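Senport Household Packaging Study
Second progress report to the Radwan Fund
January 2023

1. Purpose of this report

With this report we inform the Fund about the work done since September, the money used until now, and the questions on which we need a decision. The first report described how we selected the households and how we prepared the diary. We do not repeat it, except where something was changed.

The study asks a simple thing: how families in Senport bring fresh food home, in what they keep it, and how much of it they throw away. The town council will stop the free thin bags at the market, and it wants to know what people will use in their place.

2. Work done in the period

We sent out 2,000 diaries, each with a letter and a return envelope. Our target in the agreement was 1,600 diaries returned. We received 1,874, so the target is passed. The return was weaker in the streets near the harbour, where many people work at night and were not at home when our collectors came. We went there a second time in the evening, and this helped a little.

The diary was kept for 17 days by each household. In the first plan it was a shorter time, but the test group told us that many of them make only one big shopping trip in two weeks, and a short diary would miss it. The Fund agreed to this change by letter.

All returned diaries are now typed into the database. The typing was done by Indon, the same office which printed the diary. We checked a part of the pages against the paper and found mistakes mainly in the column for weight, where grams and kilograms were mixed. Indon has corrected these pages without extra cost.

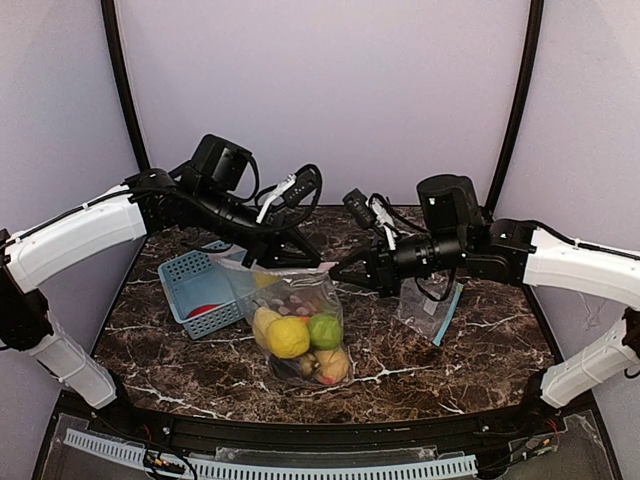
Fruit is the group where the diaries give us the most difficulty. People buy it loose, packed, from the market, from a neighbour's garden, and they do not always write it down as shopping. Many households also move it from one container to another at home, and then the question "In what did you keep it?" has two or three answers. A large clear bag full of fruit, with a plastic basket standing ready beside it and a smaller zip bag still empty, would need three different codes in our first code list, although for the family it is all one matter. We have therefore made a new code list in which the container for carrying and the container for keeping are separate. The older entries must be coded again by hand, and this work is half finished.

Vegetables and bread were easier. Bread stays nearly always in the bag from the shop until it is eaten. For potatoes and onions people use what they have: a box, a bucket, an old pillowcase. We see already that bags are used a second and third time much more than the council expected, especially by older people. We ask the Fund not to publish this yet, as the coding is not complete.

3. Interviews

Next to the diaries we agreed to hold interviews in the homes. They began late — the training of the interviewers took longer than planned — but they are now going well. People speak gladly about food. They speak less gladly about waste, and our interviewers learned to ask about it at the end and not at the beginning.

One question was taken out. It asked how much the household spends on bags in a year, and almost no family could answer it.

4. Money

Spending is inside the budget. Postage was higher than planned, and travel was lower, as most interviewers live in the town. We ask for permission to move the unused part of the travel line to the coding work. The total does not change. The signed table of costs is sent separately.

5. Problems and delays

The analysis program Drallusness, which we use for the tables, was updated in the autumn, and after that it did not read our older files. We lost working time until the files were converted. No data was lost. We now keep a plain text copy of every file.

6. Next steps

In the coming period we will finish the second coding, complete the interviews, and send the first tables to the council for comments. The draft of the final report will follow after these comments.

We need an answer from the Fund on two points: the movement of the travel money, and whether the final report should have a short version for the households who took part. Many of them asked for it when they gave back the diary.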